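Home | Stories | Authors | Archive | Submit

The Held-Out Set

Sun 8 September
By Hiwot Gebru

The result was 201 successes in 268 trials, and Ambaye did not believe it.

She read the log twice. The baseline policy, trained on the full demonstration set, had managed fewer. The new one had been trained on a subset chosen by a filter Skillorberg had written in January and described, in the only comment in the file, as temporary. The filter discarded any demonstration in which the operator paused. It had kept 614 episodes.

"Less data should not do this," she said.

"It is less bad data," said Skillorberg.

"You have not shown that it is bad. You have shown that it is slow."

He conceded the point. The paper was due at Punex for internal review, and the draft already contained the sentence "hesitation in demonstrations degrades grasp selection." Ambaye had marked the verb in red. She proposed a control: discard the same number of episodes at random, retrain, and run the trials again with the same objects and the same starting poses. If the random subset did as well, the filter meant nothing.

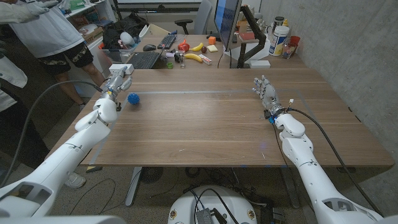

Training took three nights. On the fourth day they ran the trials in blocks, with the order of the policies shuffled by a script so that whoever reset the object would not know which one was loaded. Skillorberg reset. Ambaye scored. A grasp counted if the object left the surface and stayed off it for five seconds. She used a stopwatch, although the log recorded the time to the millisecond.

By evening the blocks had begun to separate. She could tell the two policies apart without the key, and this worried her, as it was the thing the script was meant to prevent. One of them approached and closed. The other approached, stopped just short, held there, and then closed in the wrong place.

"It pauses," she said.

"Which?"

"I don't know which. One of them pauses."

Skillorberg put down the clipboard. "Where did it learn that?"

She opened the raw demonstrations and sorted them by pause length. The longest 11 had the same operator code. The code was hers. She played one at normal speed. The hand came forward, stopped short of the object, and waited while the person driving it made up her mind.

"I was being careful," she said.

"Yes."

"It copied the wait and had no use for it."

He did not answer. She wrote the operator code on the scoring sheet, under Notes, and drew a line beneath it. Then she asked him to reset for the next block. There were still two to run before the key could be opened, and she intended to score them the same way as the others.

Contact: Cokgate Stories, editorial desk | © Hiwot Gebru. All rights reserved. | Back to top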